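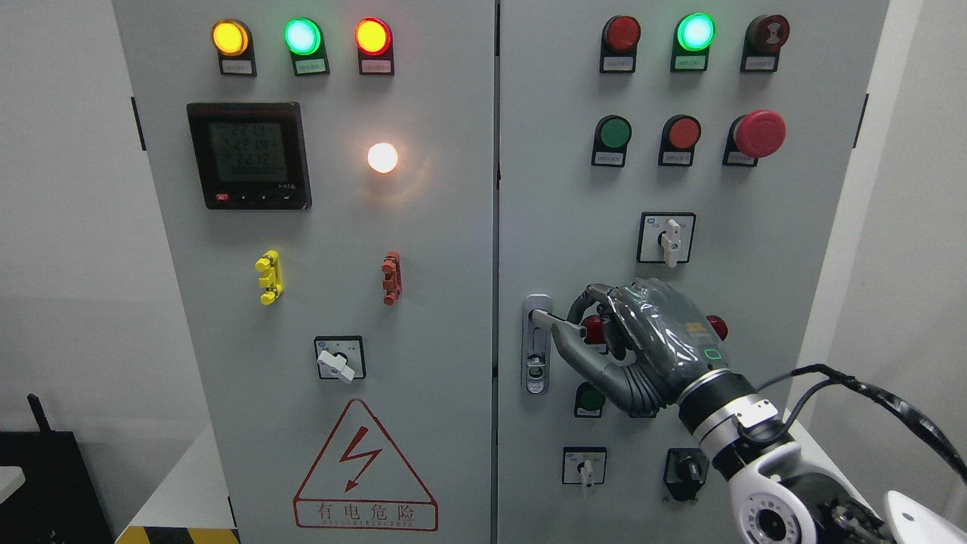

Betreff: Re: [tastano-users] Griffplanung am Schaltschrank, rechte Tür

Hallo Mark Anthony, hallo alle,

danke für die Logs vom Mittwoch. Ich habe sie mit Alva noch einmal abgespielt.

> Mark Anthony Tagle schrieb:
> Der Planer findet den Türgriff, aber in 2 von 14 Läufen
> bricht er vor dem Schließen der Finger ab. Ist das die
> Kollisionsprüfung oder die Wahrnehmung?

Nach meiner Meinung ist es die Kollisionsprüfung. Die Taster neben dem Griff sind im Modell mit einem Rand von 12 mm aufgeblasen, und der Handrücken kommt dort hinein. Den Not-Halt würde ich so lassen, er steht weiter vor als die anderen. Für die übrigen Taster genügt mir ein kleinerer Rand -- bitte aber pro Objekt setzen, nicht global.

Zweitens: Die Kraftregelung startet erst 200 ms nach dem Kontakt. Das ist am Hebel zu spät. In Skasance kann man den Wert in der Datei für den Greifzustand ändern.

Hat jemand schon den Zweig »tarkwood« mit zwei Türen probiert?

Viele Grüße
Ihor

2 Antworten · 0 Mal geteilt
Zuletzt aktualisiert: Juni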